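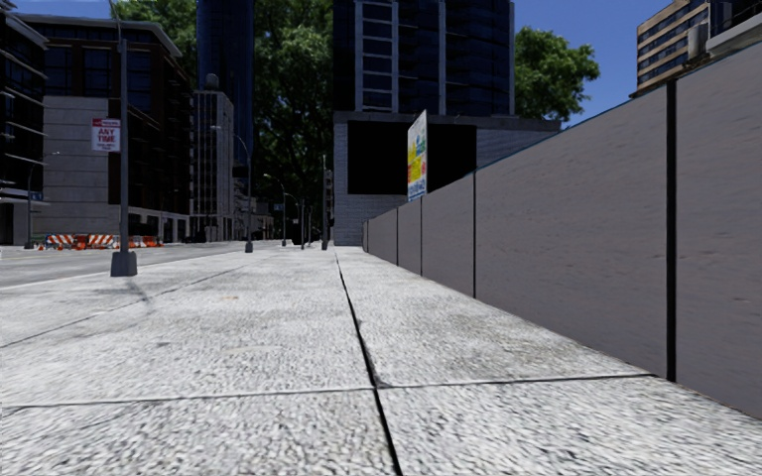
The Long Sidewalk

A delivery cart, a spare bedroom, and a good many evenings on a street that exists only in a computer

On my second visit to the Odidetti project I was given a cup of tea, a kitchen chair and a game controller with a sticky left thumbstick, and told to go for a walk. The walk was down a wide pale sidewalk beside a gray panel wall, the kind that goes up when a building is coming down, with a row of striped barricades across the road and glass towers standing up behind everything. A sign on a lamp post said ANY TIME in red. I drove into the wall almost at once, and I was told very kindly that most people do.

Odidetti is a cart, or will be. It is meant to carry groceries home from the shops in Truvstead, following the sidewalk by camera while its owner strolls along beside it with both hands free (or, as I suspect in the case of this particular household, with a dog in one and an ice cream in the other). The real cart is a low plywood box on wheelchair motors, and it spends most of its life at Plamala, the shared workshop behind the old laundry on the east side of town. The driving part of it, though, is being taught at home, in a spare bedroom with a sewing machine pushed up against the closet, and that was where I had been put in my kitchen chair.

The couple who are building it keep different hours. She works early shifts and likes to do the metal and wiring at Plamala on Saturdays, when the good drill press is free. He is the night owl, and he built the street. I asked where it was supposed to be, because I had a feeling of having parked there once, and he said it was nowhere, just a city put together from ready-made buildings and a lot of fussing over the pavement.

Oh, the fussing over the pavement! I heard a great deal about it, and I have come around to thinking it was time well spent. The first version was a clean flat gray, and the cart's software loved it, and then they took the cart out on the real sidewalk by the library and it stopped dead at a joint between two slabs, convinced it had come to a curb. So the slabs in the computer got a coarse speckle, and smudges, and worn patches, and dark seams that run along the walk and across it. A cart has to learn that a line on the ground is usually only a line. The post has its shadow too, a soft dark streak on the slab beside the base, and the early software used to steer politely around the shadow and clip the post.

The wall gave them a different kind of trouble. It is very plain, and plain things are hard for a camera, which wants some corner or mark to hold on to. What the cart learned to use were the upright joints between the panels and the clean line where the wall meets the ground. She told me she now can't walk past a building site without looking down at the bottom of the fence.

They keep a log in a school notebook, and I was allowed to leaf through it. A run is one trip down the street from end to end, and the last entry when I visited was run 1018. The early pages are mostly one word, "wall." Somewhere past the first 100 runs the handwriting gets smaller and the notes get longer, and there is a whole page in January about the curb and whether the cart ought to be more afraid of it. I would say from the underlining that they didn't agree.

Money has been spent, but less than I had guessed. The motors came off a scrapped chair and cost $200 for the pair, and the brackets and bolts are from Srivastava Hardware, where the man at the counter has started asking after the cart as if it were a nephew. The most expensive thing in the spare bedroom is the computer, and they had that already.

I went along to Plamala on the Saturday to see the box itself. It was up on blocks with its lid off, and she was moving the camera mount, having found that it sat over an inch lower than the camera on the imaginary cart. An inch sounds like nothing much. From down there, however, the whole sidewalk tips, the seams come in at a different slant, and everything learned in the bedroom goes slightly wrong in the parking lot. She drilled new holes, blew the dust off and held up a steel ruler for him to check. He checked it, and then wanted to measure it again with his own ruler, and I went to find out about lunch.

The next job is people. Their street has had no one on it so far, and the shops in Truvstead on a Saturday morning certainly do. He has begun with a single pedestrian who walks straight down the middle of the slabs at a steady pace. She has asked for a child on a scooter, and he says maybe by spring.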